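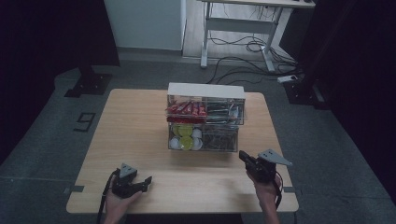
Maëlle Melnyk wrote back within the hour that the handheld gripper station was the one her group talked about all the way home, and that anyone planning an open day should put it near the door. I'm posting her reply here with my original message under it, as the moderators asked.

Community > Robotics and Automation > Visits and Open Days

What should visitors be allowed to try at a lab open day?
Posted in November by Wikport

We are opening our workspace in Skeltolton to the public for one afternoon. Last year 34 people came and most of them stood along the wall while we talked. This year we would like visitors to do something. We record manipulation tasks with handheld grippers, one in each hand, at ordinary tables with ordinary things on them, such as a clear organizer holding snack bars. Is it reasonable to let the public hold the grippers? How long should each turn be? We have 40 signed up so far and the room is not large. I would also like to know whether people get bored watching someone else do it.

Maëlle Melnyk

Let them hold the grippers. We went to the open day at Bergeron last spring and the demonstration was a person at a table working with both hands while the guide explained it. That was fine for five minutes. Then they let us try, and it was much better. Picking up a wrapped bar with jaws is harder than it looks when you have only ever used fingers.

Things that worked there:

Turns were short, four minutes each, with a timer on the wall.
One staff member stood next to the visitor and one talked to the line.
Tape marks showed where the table went, so it could be put back after people leaned on it.
They put the same items back in the same compartments between turns.

Things that did not work: the line ran past the coffee, and the talk was too quiet for anyone at the back. Also check your cables. If you have leads running across the carpet, cover them or move the line to the other side. With 40 people I would run two tables or hand out time slots at the door.

Wusitz

Depends on your insurance. Ours said no to children under twelve and we left it at that.

Bergeron

I was one of the staff at the day described above. We recorded 515 attempts by visitors that afternoon, and most of them were not usable for training. Decide before you open whether you want the data or just want people to enjoy themselves. If you want the data, you need a consent form and a fixed task. If you don't, turn recording off and say so on a sign, as several visitors asked.

On watching: people will watch for one or two turns if the task has a clear end. "Take one bar out and set it on the table" is enough. Sorting a whole organizer takes too long and the people waiting drift off. Bring spare snacks. Ours got eaten.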